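Flirkdale Lost Property Reuse, Phase 2
Progress to the end of October

Intake at the Destalard depot reached 1172 items, of which more than 200 were bags and cases. Sorting is on schedule. The Hidine database is live, and duplicate records have been merged.
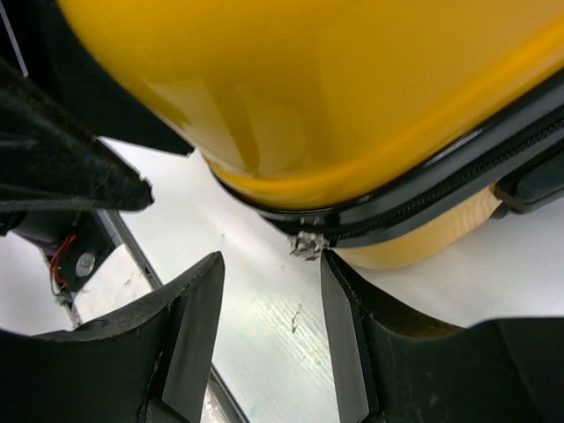

Spending remains within budget. Two invoices from Pesonen are outstanding and will fall in the next period. Contact: Oskari Honkanen.

2 shares
0 comments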